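Rernum Household Services
Notice of Open Position: Home Kitchen Assistant (Part Time)
Location: Rellunville and Ploltdale
Posted: Tuesday, December 4, 2018
Reference number: 344

Rernum Household Services invites applications for the position of Home Kitchen Assistant. The person appointed will join the Uchida team, which provides regular kitchen and dining help to private homes in Rellunville and the neighboring district of Ploltdale. The team is led by Yuto Uchida and at present serves 131 households, most of them older residents who live alone or as couples.

About the work

Assistants visit each household on a fixed schedule. A visit is spent in the kitchen and at the dining table: washing up, drying, putting away, wiping surfaces, and setting out what the resident will need for the next meal. Cooking is not part of the position. Assistants do not handle medication, money, or mail.

The homes vary a great deal in size. In many of them the dining table is also the work surface, and everyday utensils are kept there within reach of the resident. Applicants should be comfortable working in a small room among another person's belongings, and should be prepared to follow that person's habits. 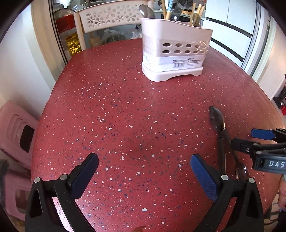

Spoons and chopsticks in a utensil holder on a round dining table.

Duties

The assistant will:

Wash and dry utensils, dishes, and small cookware by hand, and return each item to the place chosen by the resident.

Sort spoons, chopsticks, and serving tools. Chopsticks are to be matched in pairs before they are put away. A chopstick without a partner is kept and mentioned to the resident, and is never thrown out without permission.

Stand spoons in the holder with the bowl at the top, unless the household card says otherwise.

Empty and rinse utensil holders once a week, including the drainage holes and the base.

Wipe the table and chair backs, and sweep the floor under the table.

Fold and store reusable bags, and take kitchen waste to the collection point on the correct day.

Complete a visit sheet before leaving. The sheet is one page and is signed by the resident.
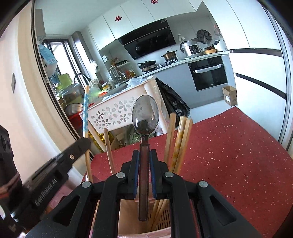

Requirements

Applicants must be at least 18 years of age and legally permitted to work. No formal certificate is required. Experience in housekeeping, food service, or home care will be considered, as will experience gained in caring for a family member.

The position involves standing for most of a shift, lifting a full dish rack, and climbing stairs in buildings without elevators. Applicants must be able to read and write simple notes in English. Knowledge of Japanese is welcome. All appointments are subject to a background check, the cost of which is paid by Rernum.

Hours and terms

Shifts are four hours in length, in the morning or early evening. Assistants are assigned no more than 8 households each. The position is permanent following a trial period that ends in April. Travel between households during a shift is counted as working time. Aprons, gloves, and cleaning cloths are supplied and remain the property of Rernum.

Training

New assistants complete two paid days of training in Rellunville under Tomomi Yokoyama, Training Supervisor. The first day covers hand washing, utensil care, and storage. The second is spent on household visits alongside an experienced member of the team. The Uchida team completed 2,554 visits in the past year, and the training follows the written procedures used on those visits.

How to apply

Applications should include a letter of no more than one page, a list of previous employment, and the names of two references who are not relatives. Please state which shifts you are able to work and whether you prefer Rellunville or Ploltdale. Write the reference number on the first page.

Applications may be delivered in person to the Rernum office in Rellunville or sent by mail to the attention of Tomomi Yokoyama. Selected applicants will be invited to an interview with Ms. Yokoyama and Mr. Uchida. Applicants who need an accommodation for the interview should say so in their letter.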